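Plakdale Bread Swap: Frequently Asked Questions

What is the Plakdale Bread Swap?
It's a monthly get-together for people who bake at home and would like to eat somebody else's bread for a change. You bring a loaf, you go home with a different one, and in between there's a lot of slicing, buttering and talking about ovens. Kaisu Leinonen started it with two neighbors and a very large rye, and it has been growing ever since!

Do I have to be a good baker?
Not at all. We've had gorgeous loaves and we've had bricks, and the bricks usually get the best conversations going. If yours came out flat or gummy, bring it anyway and ask. Joni Hirvonen loves a failed loaf more than a perfect one and will happily cut it open and talk through the crumb with you.

What kinds of bread can I bring?
Anything made with yeast or sourdough starter: sandwich loaves, rye, rolls, focaccia, braided breads, flatbreads. Quick breads like banana or soda bread go on the side table, where they vanish first.

How big should my loaf be?
Please aim for 800 grams baked weight, or a batch of rolls that adds up to the same. It keeps the trades fair. If you only have a small pan, two small loaves are great.

Do you have a beginner recipe?
Yes! Kerttu Eskola's plain sandwich loaf is the one we give to everyone. It starts with 300 grams of warm water, it's all mixed in one bowl, and the dough is forgiving if you get called away in the middle of kneading. Printed copies are by the door, and you're welcome to take a few for friends.

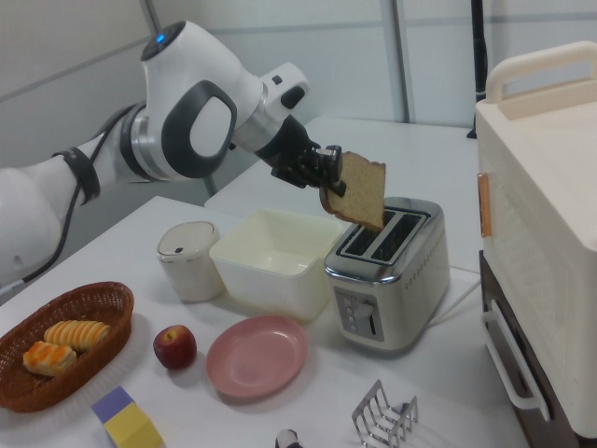

How do I judge a loaf the day after baking?
Toast it! Fresh bread flatters itself — nearly anything tastes wonderful an hour out of the oven — and a day-old slice tells you much more about your salt, your flour and your proofing. Start with a light setting and taste before you go darker. Look at the slice first, too. A pale, porous crumb with a crust only slightly darker than the middle, like the piece over the toaster slots here, is a good one to practice on, as you can watch the color come up. Try a corner plain before the butter goes anywhere near it (hard, I know).

My crust is always too soft. What am I doing wrong?
Probably nothing, especially if there's milk or butter in the dough. For a crisper crust, take the loaf out of the pan for the last few minutes of baking and let it cool fully on a rack. Give it 60 minutes before slicing if you can stand the wait. Bagging warm bread will soften any crust.

How should I store what I bring home?
A paper bag inside a bread box is lovely for the first couple of days. After that, slice the rest and freeze it flat so the pieces come apart easily.
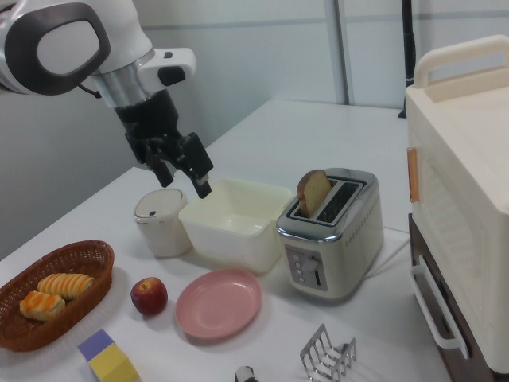
Frozen slices can go straight into the toaster with a little extra time. Please don't keep bread in the fridge, where it goes stale faster than it does on the counter. Rye is the easygoing one and keeps the longest of anything we swap.

What about allergies?
Every loaf needs a card listing all the ingredients, including anything brushed or sprinkled on top. Nuts and seeds get their own table. We can't promise that anything is free of traces, so please be careful if your allergy is serious.

Can I get some sourdough starter?
Absolutely. Martti Nurmi brings jars of his rye starter, and they're free. Bring a clean jar with a lid in return. Feed it when you get home and it should be ready to bake with after a few days of regular care.

When do you meet?
At 6 in the evening, once a month, from September through spring. We skip the summer, when hardly anyone wants a hot oven. Tracey Crabtree sends the dates to everyone on the mailing list, and you can sign up at any swap.

Can I come without a loaf?
Please do! Bring butter, jam or cheese and you'll be very popular.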